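# Best way to get a coat rack to stop leaning in a rental entryway?

**wevoma_hall** — May 17, 2023

Hi all! I just moved into a tiny place in Jerninside and I love it, but the entryway is a mess. I can't drill into the walls. Everything I hang ends up on one side and the stand I bought tips toward the door. Any tricks? 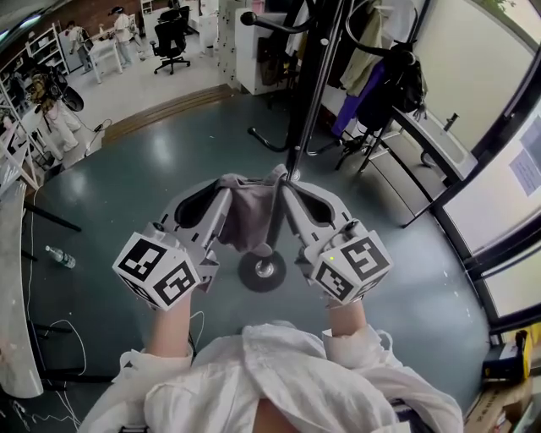

My budget is pretty small, so I'd like to fix what I have before buying anything new. The floor is slightly uneven too, if that matters.

**prestis3945**

Oh, this is such a fixable problem! Put your heaviest bag on the lowest hook, right over the base, and then balance the coats across from it. Felt pads under the low side of the base help a lot (I used 3 and trimmed them with scissors). It took me 15 minutes and my stand hasn't wobbled since April — so satisfying!
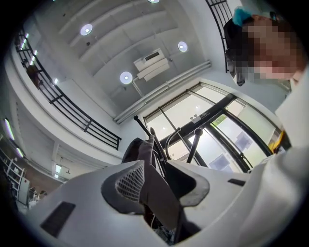

Also, move out-of-season stuff to a closet. Half the weight on mine was winter coats I wasn't even wearing! Scarves and other soft things can go in a bin instead, folded or rolled.

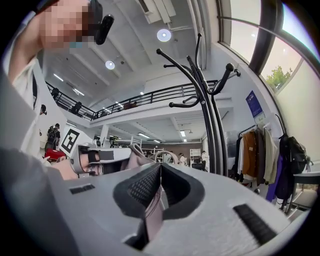

*Soft pinkish-gray fabric, tucked in.*

**cheng_corner**

Just get a heavier one. Mine has a stone base and I love it. Or try over-the-door hooks, they're great if your door closes okay with them on. Mine didn't, so measure the gap first!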